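When the arm stalls mid-grip: a safe reset

We run our Gindummont practice sessions at a glass table, so a stalled arm is worth handling calmly. Keep both grippers in view, especially when each one is holding something.
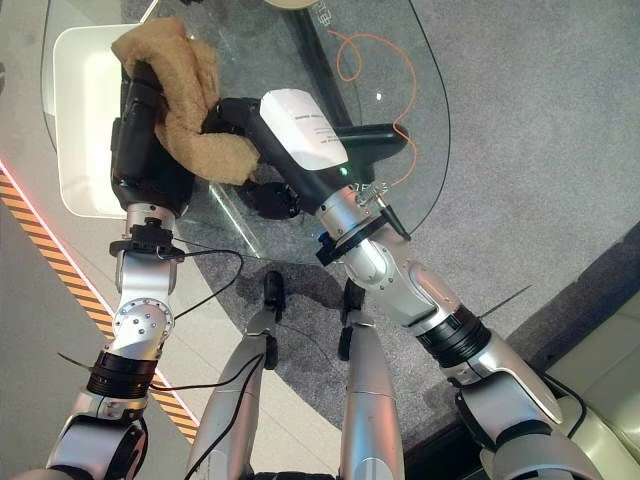
Josphat Biwott

Hit pause first and wait 60 seconds. Our stall came up as fault 541 - a cable tugging at the wrist - and I love how clearly the log shows it! Look at the wrist view before you touch anything.
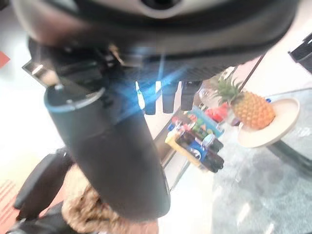

Then support the object with a folded cloth and open the gripper at speed 2. Keep your fingers out of the joints. 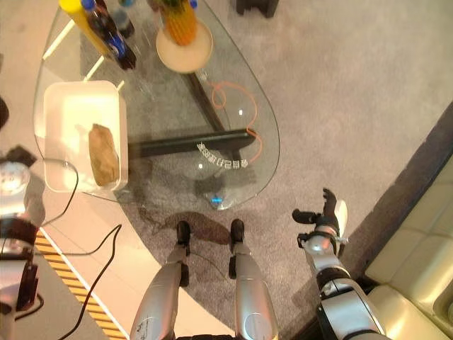

Skusberg Robotics Club

Re-route the cable with a bit of slack, clear the fault and try one slow reach over the carpet.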